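Coston tenants get a hand with spring cleaning before inspections

COSTON – Tenants in the Lui apartment buildings will have help getting their homes ready for this year's inspections, under a housekeeping program that began taking requests in May.

The program is run by Kastbridge, the company that manages the buildings, and is open to any household with a tenant over 60 or a tenant recovering from surgery or illness. A cleaner comes for a single visit of up to five hours. There is no charge to the tenant.

Siamak Esfahani, the property manager, said the idea came out of last year's inspections, when a number of older tenants were marked down for dust, blocked vents and dirty balcony drains.

"These weren't people who had let their homes go," Esfahani said. "Most of it was down low or up high, and they couldn't get to it. We were sending out letters when we should have been sending somebody with a bucket."

Tenants choose which rooms they want done. Bedrooms have been the most common request so far, followed by bathrooms. Kitchens are included, but the cleaners do not move stoves or refrigerators, and tenants who need that done are asked to call the maintenance desk instead.

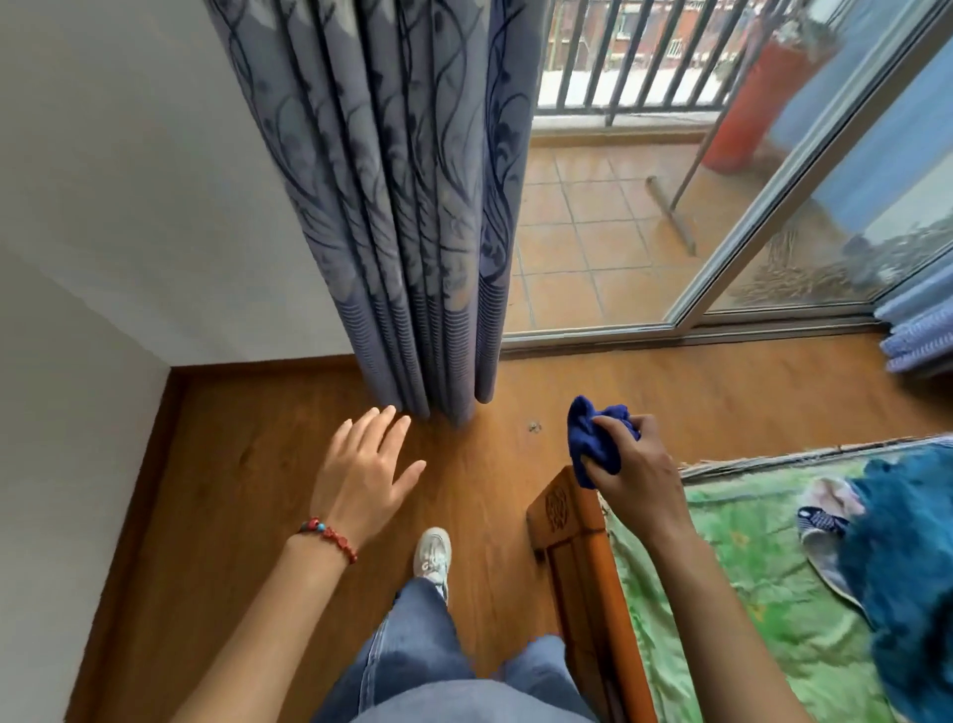
Bedrooms that open onto a balcony take the longest, according to Sze-wing Hsieh, who trains the cleaners and still takes several visits a week herself. Grit comes in over the door track and ends up along the baseboards and under the curtains. Her cleaners start with the furniture and work down. Carved wood, such as a bed post with a medallion on it, is wiped with a cloth so that dust can be worked out of the grooves, and the curtain is checked at the hem, where a long one meets the floor. The floor is left until the end, when crumbs and specks knocked down by the dusting can be picked up with everything else.

"If you mop first, you'll be mopping again," Hsieh said. "I tell every new person that, and every new person tries it once."

Balcony tiles are swept and then mopped, and the drain is cleared by hand. Cleaners will wipe the inside face of the railing but do not lean over it to reach the outside. Glass doors are washed on both sides if they slide freely. Doors that stick are reported to maintenance.

Curtains are not taken down during a visit. Tenants who want them washed can leave them folded at the building office before noon, and they are sent out with the laundry from the guest suites. The fee for that is the same as it was last year.

Kastbridge has hired two cleaners for the program and expects to keep both through the end of the inspection period. Esfahani said the company had looked at using an outside contractor but decided that tenants would be more comfortable with people they would see in the building again.

Tenants are asked to put away medicines, jewelry and papers before the visit and to keep pets in a separate room. Someone from the household must be home, although they do not have to stay in the room being cleaned.

Request forms are available at the building offices and can be returned there or handed to any member of the maintenance staff. Visits are scheduled between 9 a.m. and 4 p.m. Households with an inspection date already set will be given the earliest openings.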